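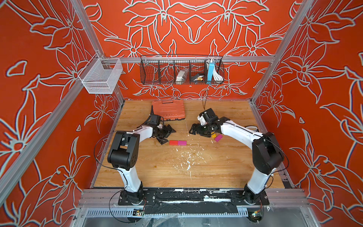 Llevo dos semanas enseñando a dos brazos a poner bloques en fila y me preguntan en casa a qué me dedico. Abro hilo, así la próxima vez mando el enlace.

Para que el sistema aprenda a hacer una cosa hay que hacérsela delante muchas veces. Cada vez es un episodio. Un episodio bueno dura poco y es aburridísimo. Los malos son mucho más entretenidos y van a la papelera.

Yo muevo los mandos, los brazos me copian, el ordenador lo guarda todo: imagen, articulaciones, apertura de las pinzas. Luego devuelvo los bloques al caos y vuelta a empezar. El caos también lo pongo yo, con mucho cuidado.

Objetivo que me dio Anouk Leemans al empezar: 363 episodios válidos. Le pregunté por qué no 350 o 400. Me dijo que era lo que faltaba para cerrar el lote de Netell. De acuerdo. Nunca he visto una cifra menos dispuesta a negociar.

El primer día grabé 85. Estaba orgullosísimo. Ruben Verhoeven los revisó por la tarde y me escribió: "están todos iguales". Yo creía que de eso se trataba.

Pues no. Si el bloque rojo sale siempre del mismo sitio, el sistema aprende el sitio y del bloque no se entera. Se lo mueves dos dedos y la pinza baja con una seguridad admirable a coger aire.

Así que ahora tengo una hoja con posiciones de partida. Juntos, separados, torcidos, uno pegado a la pinza, otro casi en el borde. Torcer un bloque "de forma natural" es más difícil de lo que parece. A la tercera ya te sale tu torcido, siempre el mismo, como una firma.

Por eso Veerle De Graaf coloca los bloques por las mañanas y yo por las tardes. Ella tuerce hacia la izquierda. Entre los dos casi sumamos azar.

Sobre las paredes naranjas con flores blancas: sí, son de las que se te quedan cuando cierras los ojos. Hay otro puesto con fondo gris liso y los modelos entrenados solo allí se hunden en cuanto alguien cuelga un calendario. Con las flores, al menos, llegan curtidos.

Gijs Koster dice que las flores le recuerdan al mantel de una tía suya. No aporta nada a los datos, pero lo dice cada vez que entra y ya lo considero parte del protocolo.

Tema bloques. El rojo anaranjado y el magenta, uno a continuación del otro, parecían una pareja bien elegida hasta que probé a distinguirlos con la luz baja. Yo dudaba. La cámara dudaba más. Desde entonces la luz no la toca nadie sin avisar.

El amarillo anaranjado y el rosa entraron después, para que hubiera algo que NO coger. Mi tasa personal de coger lo que no era durante la primera hora no la voy a publicar.

Me preguntan por las manchas blancas de la madera. Propuse lijar la mesa y Ruben me contestó con un párrafo entero. Resumen: a mitad de lote no se toca nada. Ni la mesa, ni los brazos, ni el rollo blanco de la derecha, que lleva tanto tiempo ahí que debería firmar el informe.

Lo mismo con la caja naranja del fondo. Necesitaba una llave que guardo dentro y fui a pedirla prestada al puesto de al lado. En febrero nos habría parecido ridículo. En febrero tiramos una tarde entera de episodios por mover una silla.

Lo que peor llevo es la pausa. Una persona duda, piensa, se rasca la nariz. Si dudo con la pinza en el aire, eso también queda grabado, y semanas después ves a un brazo pararse encima de un bloque con mi misma cara de no saber qué venía a hacer.

Anouk encontró uno así en la evaluación de Surkarberg. Me mandó el clip sin texto. No hacía falta. Esa vacilación era mía, la reconocería en cualquier parte.

Regla nueva desde entonces: si dudas, descartas. Descartar duele cuando vas bien de ritmo. Duele más volver a etiquetar, que es lo que toca mañana.

Etiquetar, para quien no lo conozca: ves lo que hiciste, lo cortas en trozos y escribes "acerca", "agarra", "suelta". Es como ver las fotos de tus vacaciones si hubieras pasado las vacaciones agarrando y soltando.

Detlef Lammers, que viene de la parte de Kourkoulas, propuso que las instrucciones de texto también variaran. "Junta el rojo con el magenta." "Pon el magenta al lado del rojo." La última que escribí yo decía "a ver si esta vez". Me la han rechazado.

Mañana etiqueto yo y graba Veerle. Si a finales de mes los brazos se inclinan todos hacia la izquierda, ya sabéis a quién preguntar.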